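Seepage on a case of Hovero 2000 — drink up or leave it?

Cellar and Storage > Older reds

coltoncarrier
Oct 8, 2022
Posts: 191

I bought a full case of the Hovero 2000 on release and have been working through it slowly. The last four bottles have been lying on their sides in the same rack the whole time, in the basement, on the north wall. I pulled one last night and the capsule was stuck to the glass. When I cut it off there was a dark crust on top of the cork and a sticky line down the neck.

The level is at the base of the neck, the same as the other three. Color looks fine against a flashlight. The other capsules all spin freely.

The basement gets to 68 F in September and sits in the mid 50s all winter. There is no cooling unit.

Two questions. Is the sticky bottle likely to be cooked or just a bad cork? And would you open all four this winter, or drink that one and leave the rest alone? 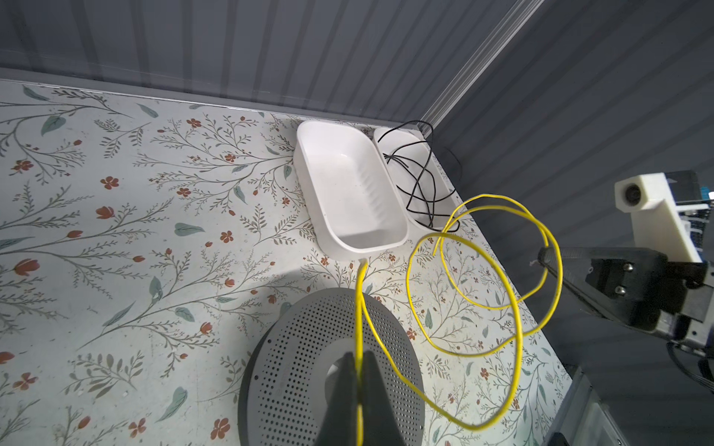 Yellow wire up front, white trays at the back of the table.

zamfira_m
Posts: 2000

Open the sticky one and find out. A bottle that has leaked and still has its level at the base of the neck has not lost much. I have had plenty like that from the same years and most of them were sound. The crust on top tells you wine got past the cork at some point. It doesn't tell you when. It could have been in the first summer, in a truck, before you owned it.

A swing from the mid 50s to 68 over several months is slow. I would not lose sleep over it.

deliaM

I disagree with zamfira on the last part. Slow or not, twenty-odd summers at 68 will have moved that wine along a good deal faster than a cellar held at 55 would. It may taste great right now. I would not plan on another ten years. If they were mine I'd drink all of them by spring.

Also, "most of them were sound" covers a lot of ground. Sound and good are different things.

zamfira_m

Sound meaning I drank them and was happy with them.

I have kept Surdu and Hovero in a house cellar with the same kind of swing for as long as I've been buying wine. The ones from my cousin's cooled storage taste younger, yes. I don't always like them better.

esperanza_b

What does the cork feel like if you press it gently with a thumb? If it gives, don't use a normal corkscrew on it. Get one of the two-pronged pullers, or a long screw together with the prongs, and go slowly. Corks from those Hovero bottlings are long and the bottom third tends to stay behind. I broke three in a row before I changed tools.

Wipe the lip with a damp cloth before you pull and again after. The crust tastes awful if it falls in.

coltoncarrier

Thumb test: firm, maybe a little soft at one edge, on the side where the sticky line is. I have the two-pronged puller but I've pushed corks in with it before. Any trick to it?

esperanza_b

Long prong first, then rock it side to side with almost no downward force. When the top of the handle is close to the cork, twist and pull at the same time. If the cork starts sinking, stop and switch to the long screw. Stand the bottle up for two days before so the sediment is on the bottom. That vintage throws a lot.

irenk

Has anybody tried the Pulico from the same year next to it? I have some of each and was planning a dinner with both. My basement sits at 13 C most of the year and the Pulico I opened in the summer was already fading, with brown edges and a lot of dried mushroom on the nose. The Hovero had far more fruit left.

deliaM

Pulico was never built for this long. They pulled back on the extraction that year and the wines were lovely at eight or ten. I sold mine. If you do the dinner, pour the Pulico first and don't decant it.

irenk

And the Hovero? Decant or not?

zamfira_m

An hour in the decanter, mostly to get it off the sediment.

deliaM

I'd stand it up, pull the cork, pour a small taste, and decide then. An hour is too long for a bottle that has leaked. For one of the clean ones, maybe.

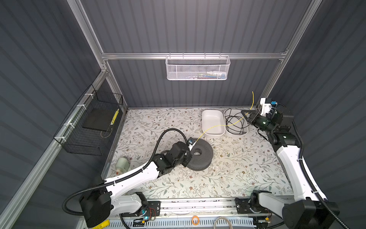
The reason I'm cautious is that I lost a Zukosau this way. It had the same crusty cork and the level was good. It smelled wonderful for ten minutes, dark cherry and tobacco, and I decanted the whole thing because guests were late. By the time we sat down it was flat and a bit sour. Another bottle from the same case, poured straight from the bottle, held up through the whole meal. So now I taste first with anything that has seeped.

zamfira_m

Zukosau is a much lighter wine. I don't think you can carry that over to Hovero, which has tannin to spare even now. But tasting first costs nothing, so fine.

esperanza_b

Going back to the first question, I'd drink the sticky one soon and let that bottle decide for the others. If it's in good shape with a leaky cork, the clean three are very likely better and can wait a few years. If it's tired, you still don't know for sure about the rest, so open one clean bottle in the winter to check.

Mark the sticky one with a tag so you don't put it back in the rack by mistake. I have done this.

coltoncarrier

Thanks all. It's standing up in the coolest corner now, with the lamb planned for the weekend after next. I'll taste before decanting.

Colder spot for the other three: there is a crawl space off the basement that stays under 60 all summer, but it's damp and the labels would suffer. Worth moving them?

irenk

I would. Wrap the bottles in plastic film and the labels will be fine. Damp is good for the corks anyway.

deliaM

Corks get their moisture from the wine when the bottle is on its side, and I've never been convinced that room humidity does much either way. Cooler is worth having, though. Move them.

zamfira_m

Move them in the winter when both rooms are the same temperature. And post a note on the lamb bottle. I have five of these left and would like to know.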